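**pelkonen_fan**
Gistex filter paper is draining slow for me. 5 minutes for one cup. Grind too fine?

**tkuusisto**
Check water first. 86 C is low for a light roast. It won't fix the drain, though.

**kilo86**
Disagree. Coarsen by 2 clicks, leave the water alone.

**tkuusisto**
Paper cups cost you heat too. Preheat them.
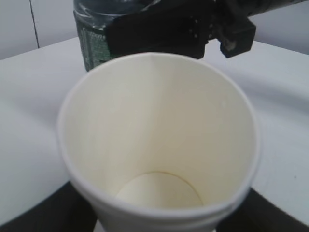

*Fotura Brew Notes, no. 10*

**kilo86**
Preheating softens the seam. I skip it.

**pelkonen_fan**
Will try 2 clicks Saturday.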